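I got to the Julmont clubroom twenty minutes early and they were already working, so I pulled up a stool by the glass and kept my mouth shut for a bit. The student club here has spent the school year teaching a robot to handle snack food, and if you think that sounds easy, go ahead and try writing down every single thing your own hand does with a bag of sunflower seeds. I did, on the train home. I gave up before I'd even got to the tipping part.

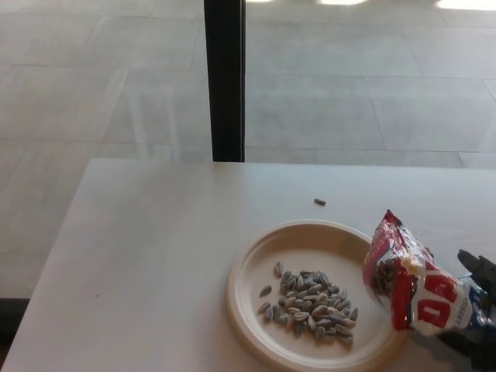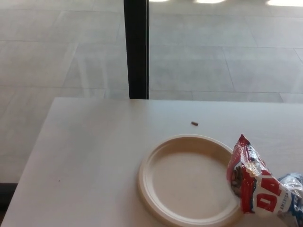

Sunflower seeds at work, one plate, one bag.

The club captain, a senior who asked me to leave names out of this (they all did, it was a group decision), has been on the project since September. I started with the obvious question, which was why seeds.

"We started with blocks," she told me. "Everybody starts with blocks. And blocks are great, but you learn what a block does in an afternoon and then you're bored. A bag changes shape every time you touch it! You squeeze it here and it bulges over there. And then the stuff inside moves too."

Her teammate, a sophomore who writes most of the gripper code, put it another way. "A block doesn't pour," he said. Then he went back to his laptop, and I thought that was all I'd get from him, but a minute later he spun around again. "The worst part is the grip. Too soft and it slides out. Too hard and you've squashed the bag shut and nothing's going anywhere. There's this little window in the middle where it's fine, and the window is different for a full bag and a half-full one."

The club calls its code Talukder. I asked what it stood for and got three different answers and a lot of laughing, so let's just say it's the name. It's on its fourth version. The first, as far as I could gather, mostly dropped things. Version two held on to things and wouldn't let go. ("We had to pry stuff out of it," said the captain, with what sounded a lot like fondness.)

They have a competition coming up, the Vostero, where school teams run a kitchen-type task in front of judges. Every team gets 600 seconds on the clock, setup included, and the food has to end up on the plate. Seeds on the tabletop cost you points. I wanted to know how strict they were about that.

"Strict," said the captain. "One seed is a deduction. People think that's mean but I kind of like it, it makes you care about the end of the pour. Anybody can get the middle of it right."

"I don't like it," said the sophomore, without turning around.

What surprised me most was how much of the afternoon was paperwork. There's a binder, an actual paper one with a cracked spine, and every practice run gets a line in it. They've logged 128 runs on the pouring task so far, and the person in charge of the binder, a freshman who joined because her older brother had been in the club, knows it pretty much by heart. I asked her for her favorite entry and she flipped straight to run 84.

"It just says 'why,'" she said, and showed me. It did just say "why." Nothing else on the line. She wasn't there that day and she's never been able to get the full story out of anyone, although she did say there'd been a lot of sweeping.

I asked her if she wanted to write code too, and she made a face and then said maybe, yes, probably next year. She's been reading through the older versions at home to see what got changed and why. "You can tell when people were tired," she said. "The comments get shorter."

Money came up, because money always comes up with school clubs. A local shop, Arketex, lets them have spare cable and connectors, and the rest comes from two bake sales a year and a car wash that everyone agreed was freezing. The snacks they buy themselves. I asked whether they ever got to eat the practice material and was told very firmly that there's a separate bag for that.

So are they ready? The captain thought about it longer than I expected.

"Our pouring's okay. Our putting-down is bad," she said. "You've poured, you're happy, and now you've still got a bag and you have to put it somewhere without bumping the plate. We kept treating that as the part after the task. It's in the task! We lost a whole practice day to that."

The sophomore's answer was that he'd be ready if he could have two more weeks, and that he would've said the same thing two weeks ago. The freshman said yes, straight off, and the other two looked at her like she'd jinxed it.

They were still going when I had to run for my train. I've asked the freshman to send me the binder page from the competition, whatever it ends up saying.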